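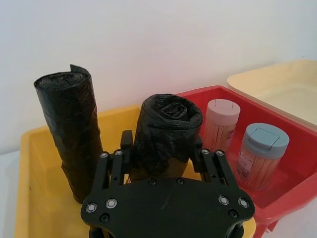 2 min read

Clivby can liners are sold on coreless rolls for offices, shops and school kitchens. Each liner has a star-sealed base and tears off at a perforated line. The film is black, low-density polyethylene.

Capacity: 60 liters
Liners per roll: 10
Stock code: Morard 11
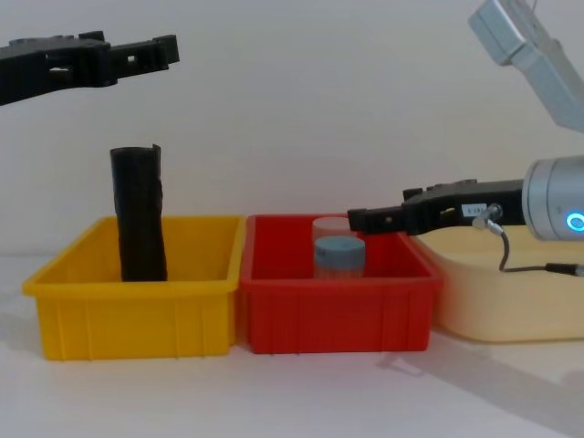

Store rolls away from direct sunlight and heaters. Film kept near a heat source becomes brittle along the perforation and may split when pulled. Do not use for hot ash, broken glass or clinical waste.

Trade orders over 3,000 liners ship from Arnville. Contact: Damián Villalobos, sales desk.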